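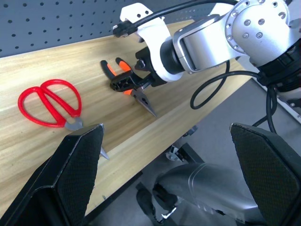 Where should scissors and pliers hang on a pegboard so they don't end up living on the bench?

At chest height, straight in front of where you stand, with the handles up and the points down. Anything higher or off to the side gets used once and left on the table.

Drerano Workshop Forum > Storage and Benches > Pegboard layout, what goes where
705 views, 18 replies, page 1

gedbyboard
Original poster

That's the short version of what I got told in the other thread, so I'm starting a new one to work out the rest. I have a gray Gedby pegboard behind a wooden table. The holes are small and round and the spacing is even all the way across. On it so far are scissors, pliers, a cup for screwdrivers and some tape.

The cup is what I'm least sure of. It's a black one from Sarar that clips into the board. I put screwdrivers in with the handles sticking out of the top.
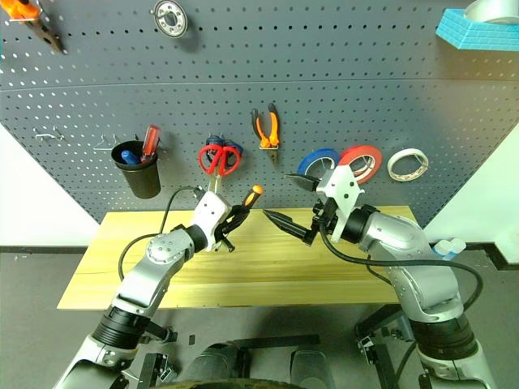 I also have a couple of bare hooks on the left that I haven't assigned to anything. I was thinking of moving the pliers over there and giving the screwdrivers a proper rack in the middle. Is a rack worth the space it takes up?

flatwasher
Posts: 2205

Skip the rack. Racks are for people with a full set who always put the same one back in the same hole. If you own five screwdrivers a cup is fine. I can tell mine apart by handle color and that's enough.

What I would change is the scissors. If you hang one pair in front of another you will always take the front pair and forget about the back pair. Give each its own hook.

millroad

I disagree about the cup. The tips are down inside where you can't see them, so you pull out a flat when you want a Phillips and put it back and try again. I used a cup for a year and switched to a rack in February. The rack takes up more board but I get the right one the first time.

Agree on the scissors.

flatwasher

Put a bit of tape on the handle and write the size on it. Same result and you keep the board space.

gedbyboard

I'll try the tape before I buy a rack. The red scissors and the blue ones are for different jobs (red for paper and cardboard, blue for everything else) so splitting them up makes sense. I think there's room if the pliers shift over.

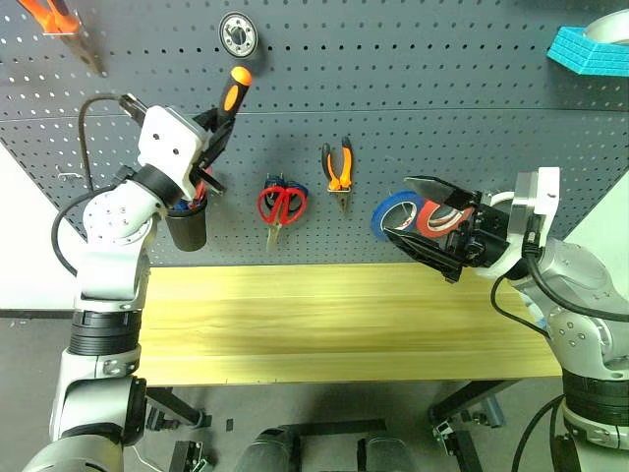 Red scissors and pliers next to each other, tape to the right.

sawhorse_b

Which hooks are you using? I had the thin Hauser ones and they came out of the board every time I lifted the pliers off. You can stop that with a small zip tie around the hook at the back, if you can reach behind the board.

gedbyboard

They're plain metal ones, I don't remember the make. The pliers hook has come out on me twice. I can't get behind the board without moving the table.

sawhorse_b

Then get the kind with a peg at the bottom as well as the top. Sarar sells them in bags.

millroad

Is the tape on single hooks or on a bar? I keep mine on a length of dowel with a bracket at each end. You can tear off a piece without taking the roll down.

flatwasher

A dowel means taking everything off to get at the one in the middle when it runs out. Separate hooks are better for tape.

millroad

How often do you run out of tape?

flatwasher

Often enough.

gedbyboard

Leaving the tape as it is for now. I'll get the two-peg hooks on Friday, move the pliers left and hang the blue scissors in their spot. If the labels on the screwdrivers rub off I'll look at the rack again.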